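Updated August 8, 2019
3 min read

Come and spend some afternoons teaching a machine to pick things up

We are looking for people with ordinary hands and a bit of patience to join us at Gurncombe this season. You don't need to know anything about robots, and plenty of our best helpers have never written a line of code (I was one of them, so I can promise you the learning curve is gentle). What we need are examples, lots of them, of everyday household things being taken hold of, moved and put down again by a person using a hand-held gripper.

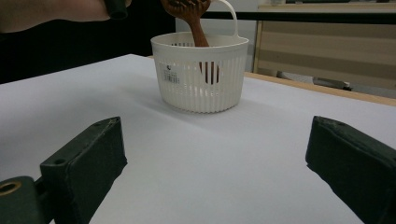
Each visit runs two hours, with a proper break in the middle and tea if you want it. You'll work at a table with a partner, following a short card that tells you which object comes next, and we ask you to move at whatever pace feels natural to you. A fumble is fine, so please just carry on! We have collected almost 1,000 examples so far and would dearly like to reach 3,000 by April, so you can see why we're hoping for company.

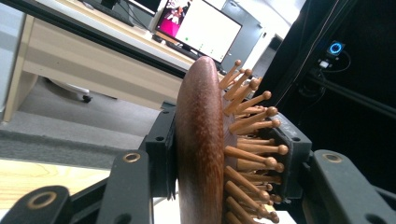 Hostari Learning Group, Gurncombe

Brushes, spoons, baskets and the like make up most of the list, and left-handed people are especially welcome. You should be 18 or older and comfortable using your hands for a while at a stretch. We pay for your time and cover your bus fare, and you can come once or as often as we have room.

To sign up, write to Jeanine Verhoeven at the front office and tell her which afternoons suit you. If you have questions about how the recordings are kept and used, Elínborg Lykkegaard will be very glad to talk them through with you before you decide.

Recent openings
Workshop assistant, part time
Data labeling, Rusutberg office
Summer placement with the Mac Mathúna project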